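3.2 Preparation of the work surface

The starting state of the table has a strong influence on how people lay out their things, so we describe it with some care. In the Birkgate series each session began with a wooden tabletop of a pale, light tone. Participants were told that they could use the whole surface and that no area was reserved. They had 20 minutes for the sorting task, and after this a pause of 5 minutes was given. Figure 2 shows a part of the tabletop with bare surface.

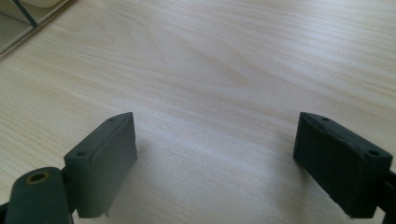 Figure 2. Part of the pale wooden tabletop.

In an earlier study, Zwahlen had marked the table with thin lines of tape. We decided against such lines. Already in the pilot at Prirkell, people treated them as borders and put their objects in rows along them, also when the instruction said nothing about rows. Without lines the groups became less regular, and it took us longer to code them — but they were closer to what the same persons did at home.

A second point concerns the pale colour. Small light objects, for example buttons and folded paper, are harder to find on such a surface. Two of the 30 participants mentioned this in the interview afterwards. We did not change the table for them, and their sessions are kept in the analysis. The effect on the searching time is treated in Section 4.1.

Related items
Berchtold: Sorting habits in shared kitchens
Zwahlen, Konrad: Tape, trays and other borders on the table
The Vutovero household inventory, part 2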